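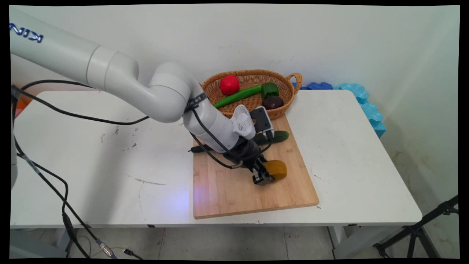

Questions from the prep room

When we first told everyone at the Kistville kitchen that a robot arm would be joining vegetable prep, we promised to write down every question that came in and answer it as plainly as we could. Quite a few of you have asked since then, on the stairs, at breaks, and once in the car park in the pouring rain, so we have gathered the answers together on one page. The arm works at a white table with a bamboo cutting board and a basket of ordinary vegetables, tomato, cucumber, pepper and aubergine among them, and these are the same things most of you have handled on every shift since you started. If your question is missing, please do send it in, however small it seems.

Is anybody losing their job over this?
No. We know this is the question behind most of the others, so it goes first. Nobody's contract ends because of the arm, and nobody's hours go down because of it either. There are 49 of us in the Kistville kitchen and the staffing plan for next year has 49 names' worth of wages in it. If that were ever to be looked at again, you would hear it from us in a proper meeting, with your rep in the room, well before anything was settled.

What is it meant to do, then?
For the moment it is learning to pick vegetables up, put them on the board and move them along again. It sounds a very small thing when you write it down, but those of you who have stood at the long bench in December with a crate on either side will know how much of a shift goes on exactly that. We call the whole thing the Mitine project, in case you see the name on the noticeboard and wonder.

Will it be using knives?
Not on a live shift. Any work with a blade is kept to the trial table, with no one within reach while the arm is moving, and we have no date for changing that. Trimming, peeling and anything that needs a judgement about bruises or soft spots stays with people.

I have been on prep for years. What will my day look like?
A bit different, and we would rather say so than pretend otherwise. From March, each prep shift will have 4 people trained to look after the arm: loading the basket, keeping an eye on things, stopping it when something looks wrong and starting it up again. Everyone gets a turn if they want one, and the rota goes round so that you aren't stuck with it (or kept away from it) for weeks on end. The rest of the shift carries on at the benches much as now, though there should be less lifting and carrying.

Do I have to take the training?
You don't. It is offered to everybody, it is paid, and it happens inside your normal hours, starting at two in the afternoon so that earlies and lates can both get there. If you try it and don't care for it, just tell your shift lead and you'll go back on the ordinary rota with no hard feelings whatsoever. Several people at our Srithong site did just that and are perfectly happy.

Do I need to be good with computers?
Not in the least. The session lasts 40 minutes and most of it is spent on your feet at the table. If you can work the big dishwasher, you will manage, and you may well find the dishwasher is the fussier of the two.

Will there be extra money for it?
Yes, there is a supplement for every shift on which you look after the arm. It shows as its own line on your payslip. If it doesn't appear, ring payroll on extension 841 and they will put it right in the next run.

It has a camera on it. Is it watching us?
We understand why people ask. The small camera sits on the arm's wrist and is there so it can find the vegetables. Recordings are not used for timekeeping, for appraisals or to see who is chatting, and that is written into the agreement with the staff side. Ask your rep for a copy if you would like to read it through over a cup of tea.

What if it drops something or squashes a tomato?
Then the tomato goes in the food waste bin, the same as it would for any of us. Please don't put anything back on the board once it has been on the floor. Note it on the sheet, and don't feel you are telling tales, as the notes are really useful to the team.

Who do I tell if something worries me?
Press stop first, always, and never mind whether it turns out to be nothing. After that, speak to your shift lead. Flellotari, the firm that looks after the arm for us, has someone on the phone until ten at night, and the number is taped inside the prep room door.

Can I come and have a look before deciding?
Please do! Put your head round the door at the end of your shift and somebody will find you a hairnet.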